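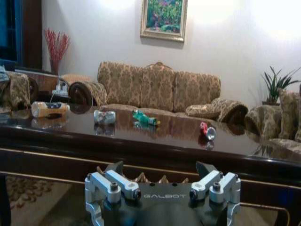 Slow down before you pinch, goes the advice passed along to every newcomer at Mekside, and the robot will pick up your good manners along with the cans.

The Ayala living room sessions, where people steer a two-armed robot by remote control so it can learn to tidy a coffee table, have now reached 587 recorded runs, and what a friendly, patient bit of work it is! 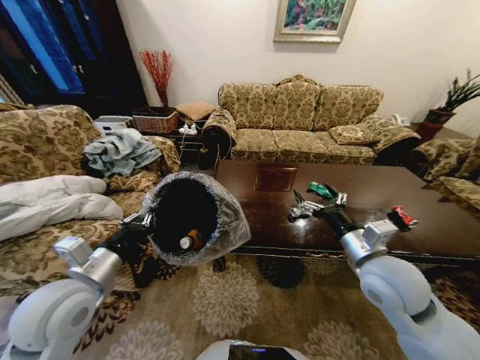 One arm has the wastebasket, the other is at the coffee table.

Each operator takes a turn of up to 22 minutes, then hands over the controls (and usually stays to watch). Holding the basket steady with one arm while the other brings the trash over takes most people a while to get used to.

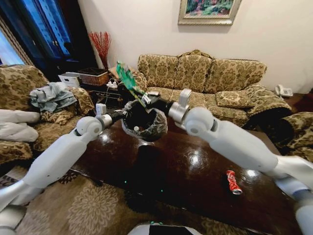 Evaristo Zavala

Crushed cans and wrappers are the subject through the summer, with bottles mixed in now and then.
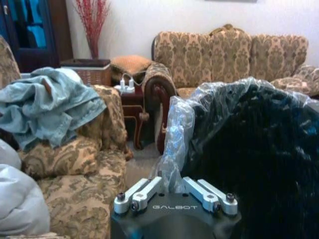 By Evaristo Zavala | Kestum | May 21, 2025

Mekside hopes to have 912 runs by November, when training on the Lusora software begins.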